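4.2 What changed at the bench

I should say up front that I came to this project as a bench hand, and only later as somebody who writes papers. I did 11 years in the tool crib at Trevasell before I moved over to the study, so when I talk about laying out a bench I'm mostly remembering my own sore back. The crib serves the whole Mustton site. Tools come back in a heap at the end of a shift, and somebody has to sort them, check them and get them onto the board before the next crew turns up. It's dull work, and it used to eat the first 15 minutes of everybody's morning.

The Ene cell took over the putting-away part in March. We kept the board the fitters already knew, with its painted outlines, because they'd told us very plainly they would not learn a new one (fair enough!). Figure 3 gives you an idea of what a mixed bench looks like to the cell – wrenches, screwdrivers, a level, stray nuts and a pair of gloves, all in together.
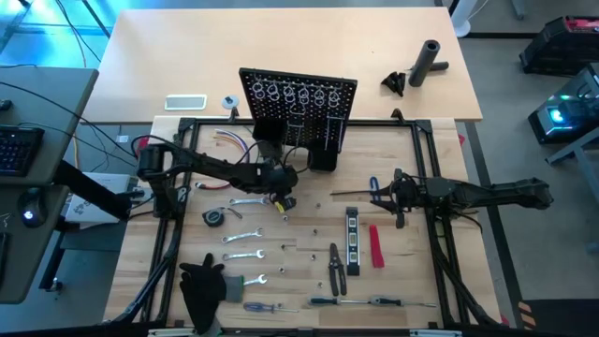 Figure 3. Mixed hand tools on the bench between the two arms, with the outlined pegboard at the back.

The first thing people noticed was the gloves. A person tidying up just flicks them aside without thinking, but soft things were a headache for the cell, and for a few weeks the fitters were asked to keep them off the bench altogether. They kept forgetting, and I don't blame them. Emrys Prosser, our most senior fitter, put it this way in his interview: "I used to tidy up after the apprentices, and now I tidy up for the machine." We heard versions of that from 18 of the people we spoke to, and I think it deserves more attention than the time savings do.

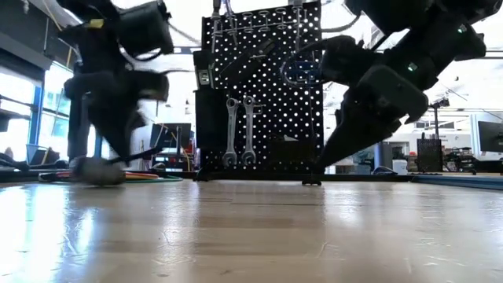

The other big change was who gets to say a tool is worn out. In the old setup you'd feel it in your hand – a bit of slop in the jaw, a rounded edge – and you'd drop it in the reject tray on the way past. Hanging up was also inspecting, even if it was never written into anybody's job. Once the arms did the hanging, that quiet check disappeared, and we didn't see it coming at all. Over 400 logged returns we found worn wrenches going back on the hooks and out to the floor again, and it was the crews who caught them, usually halfway through a job and in a colourful mood.

So we gave the check back to people, as a proper task with paid time behind it. One fitter per shift now goes over the board by hand before sign-out. Most of them like it, I'm happy to report, and the younger ones have picked up a feel for tools that I honed the slow way. A couple still think the whole cell is a waste of good floor space, and they've told me so over many cups of tea.
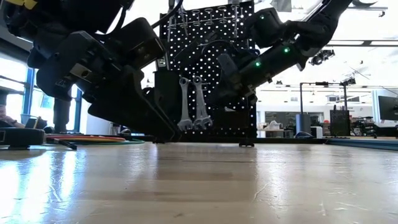 4.3 Interviews and how we ran them

We talked to people in the lunchroom, on the clock, with no supervisors present. I did most of the interviews myself, which has an obvious downside: half the crew have known me for years and were perhaps kinder about the cell than they would've been to a stranger. To balance that out, a colleague from Tririco repeated a handful of them using the same question sheet. Her notes were noticeably grumpier than mine, and where the two accounts disagree we've gone with hers.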